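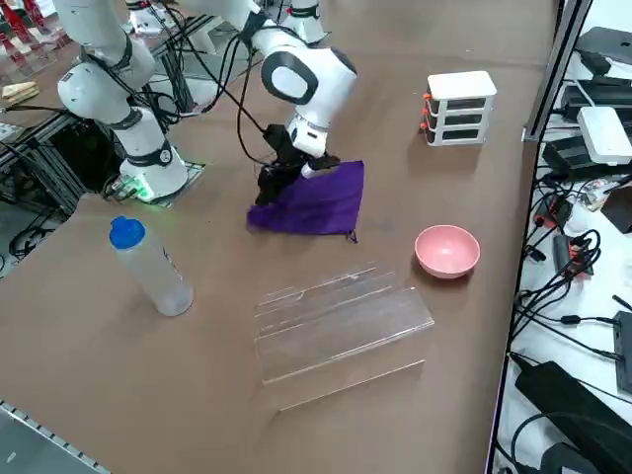 Home | Notebook | Recipes | Stock | Contact

October, 4 pm
By Daniyal Janjua

Madder bath, second try with the Nelia wool. Weighed 100 g of dry yarn and 100 g of root powder from Sial. Alum was put in yesterday evening, the yarn stayed in it all night.

Heated slowly, and I kept it under simmer this time - last batch went brown when Hammad turned the stove up. Color is more orange than I wanted. Maybe our tap water is too soft, so I will add a little chalk next time.

Took out 4 small skeins for the light test. Left the rest in the pot to cool.

To do: ask Hammad Bukhari if the Duriva order (500 g alum) was paid.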